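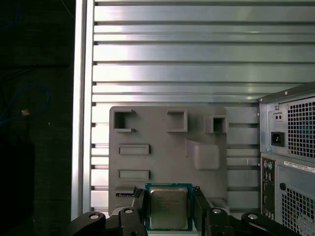

Stornex open day -- anyone else go?

Started by hobbledyke

hobbledyke
Went to the Stornex open day on 2021-05-08 and thought I'd write it up, as a few people on here had asked whether it was worth the drive. Short version: yes, if you like watching small jobs done slowly.

You booked a slot, got a visitor badge and went round in a small group. First stop was the goods-in area, which was mostly shelving and a talk about barcodes. Then the palletising line, which was stopped while we were there. The last stop was the bench cell, and that's where I spent most of my time.

The job on the bench was handling computer parts. There's a robot with a two-finger gripper, a grey plate with various sockets and slots on it, and an old desktop tower stood next to it with its back facing the work. The bit I liked best was the processor. It holds the chip by its two side edges, upright, with the metal lid clear of the fingers. The fingers are plain black blocky things, nothing like the soft pads I was expecting.

We were told the cell had done 700 practice picks before they let visitors near it. The tea was free and the car park was a field.

mudlark_9
I had a later slot. Agree on the bench cell, disagree on the rest. The goods-in talk was the only part where anyone gave a straight answer about cost. The bench robot was nice to look at but I came away not knowing what it's for. Who is paying for a robot to hold a processor?

hobbledyke
Repair and recycling, was what they said to my group. Old machines come in, the useful parts come out and get sorted. They've got a partner in India doing the sorting side by hand and want to compare the two.

mudlark_9
By hand is going to win for years yet. I timed it on my phone while we stood there. One part, from starting to move to letting go, took nearly 3 minutes. I could strip half the machine in that.

gantrygoose
You could, but would you do it all day without bending a pin? I did board rework for a long time and processors are horrible things to handle when you're tired. Edges only, don't touch the underside, don't drop it. Gripping by the sides is how I'd want it done.

I wasn't at this one, by the way. I went to the Nygård demonstration in January, which was the same sort of thing with relays. They had the arm going much faster and it dropped two in front of us.

teasel
Was the plate 3D printed? I make fixtures at home for a little desktop arm and I'm always looking for ideas. Mine come out fine but the recesses are never quite the right size.

hobbledyke
It looked printed to me -- slightly rough surface, rounded corners. I didn't ask. There were square recesses along the top, a couple of long horizontal slots down the left, and a sort of wedge in the middle that slopes up from left to right. I don't know what the wedge was for.

teasel
A wedge could be a rest, so you can put a part down at an angle and pick it up again a different way round. I do that with a bit of bent tin. Useful when you've only got one arm and the part's facing the wrong way.

hobbledyke
Could be. I didn't see it used in my slot.

mudlark_9
Nor me.

olderthanvalves
I was in the group before lunch. What struck me was how much of it was ordinary aluminium extrusion. There's a whole wall of it behind the plate, stacked up in long silver slats. We used to pay a fortune for machined backplates and now everyone just bolts profile together. Very shiny though. I asked the lad on the stand whether the reflections bothered the camera and he said they'd had to move a lamp 2 times already.

gantrygoose
Shiny backgrounds are a pain. At Nygård they'd painted everything behind the work matt black and I assumed that was for looks until someone explained it.

olderthanvalves
That's what I'd have done. A sheet of black card would do it. I did say so. He wrote it down, or at least he wrote something down.

mudlark_9
My other complaint is the choice of computer. PS/2 sockets on the back, the purple and the green. How many of those are still coming in for recycling? If you want to impress people, take apart something from the last few years, where it's all glued shut.

gantrygoose
More than you'd think. Offices and schools hang on to towers for ages. And you start with the easy ones. No one learns to drive in a lorry.

mudlark_9
Fair enough, but then say that on the day. The leaflet says "any desktop computer" and that's a long way from what I watched.

hobbledyke
I'll give you that, the leaflet was daft. I kept mine and it also says the arm is called Olach on one page and just "Unit 284" on the next. The staff all said Olach.

teasel
Did they let anyone have a go at driving it?

hobbledyke
Not in my group. There was a tablet on a stand that showed the joint angles and you could scroll about on that, but it didn't control anything.

olderthanvalves
They let one youngster in our group press the start button. He was very pleased. Took it back to the start of the routine so we had to watch the beginning again, which I didn't mind.

teasel
Sounds good to me. Are they doing another?

hobbledyke
They took email addresses at the door and said they'd send round dates. I've had nothing so far except a survey. If I hear I'll post it in this thread.

mudlark_9
I filled in the survey. Asked for a price list and a faster robot.

gantrygoose
If there is another one, could somebody ask what force they're closing the fingers with? That's the number I'd want. Too light and the chip slips, too heavy and you risk bowing the board part. Nygård wouldn't say.

hobbledyke
Will do. I've written it on the back of the leaflet.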